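coffee corner update from the Foltham place. cleared some of the wood table, machine gets more room now - no more mail pile
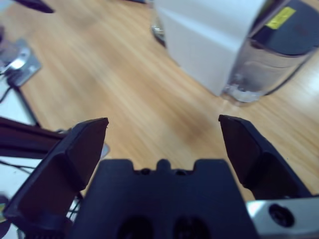
Ravindra Awasthi says a coffee table with no snacks is just a desk. noted

ok pods. went with the purple ones, box of them from Hsiao, 3 left to try
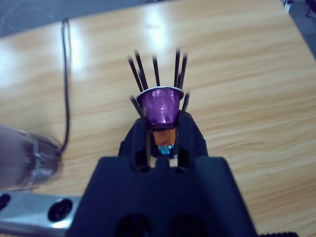
purple pod, silver rim

layout next. blue tray goes left of the machine, glass under the spout. wanted the tray closer but then you cant get at the glass

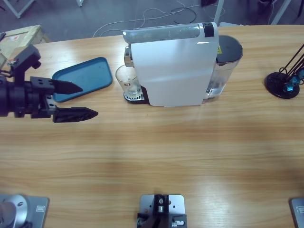 tray, machine, glass

descaling tonight, its overdue. Drastero powder, smells like a swiming pool 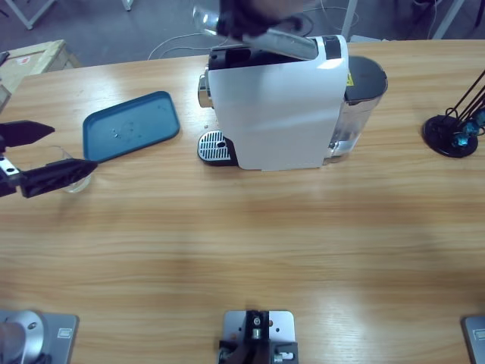
How often do you descale?
Every 3 months, sooner if it drips slow.

ok kettle shelf tmrw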